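August, 4:40 pm. Bench 3, adhesive log

Batch 37 of the Rikar hide glue went into the pot at lunch and came out smelling like a wet dog with opinions. The bag says to soak overnight. I soaked it for as long as it took to eat a sandwich, and the lumps are on me.

Test joints so far, beech on beech:

- Rikar, rushed: let go when I picked it up to label it
- Rikar, soaked properly (last week's jar): held 200 lb on the lever and then took a strip of beech with it
- Lammers liquid, straight from the bottle: held, crept overnight, now sits at a jaunty angle

The Lammers would be fine for a chair you don't like. I'm keeping the bottle for labels.

Still no word from Stutitz about the pot thermostat. Ticket 1347 is "in progress," same as it was when the weather was cold. Meanwhile the dial says 140 and the kitchen thermometer says 163, and I know which one of them I paid more for. Until it's fixed, set the dial low and trust the kitchen. If it starts to simmer, throw it out and don't try to be clever. I have been clever twice. 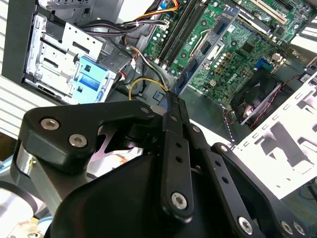

*Butus bench notes*

Clamp time: I've been writing "overnight" for everything, which covers anything from nine hours to a long weekend. From now on, put the hour in and the hour out. Pencil, please. The gel pen ran as soon as a drip hit the page, and we lost all of the humidity column.

Tomorrow: soak a fresh batch tonight (tonight, not tomorrow), cut more beech, scrape the old glue off the lever arm. The small brush is past saving. Order two.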